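2025-10-20, Fodutar notebook

Back at the bench after a long weekend away from it, and glad to be – the Orkham base finally runs through the simulated apartment without falling over.

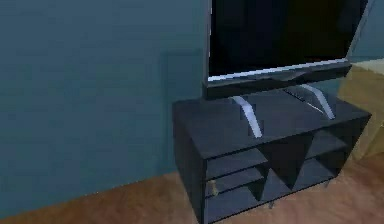
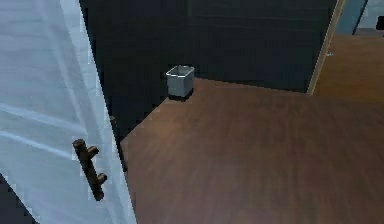
Wheel odometry is still my headache. Run 277 drifted 11 cm by the last waypoint, so I'll redo the encoder mount this week. For the next test I'd like the little gray wastebasket in the corner as the goal, a nice small target for the planner. New Degefa bearings go on first, though!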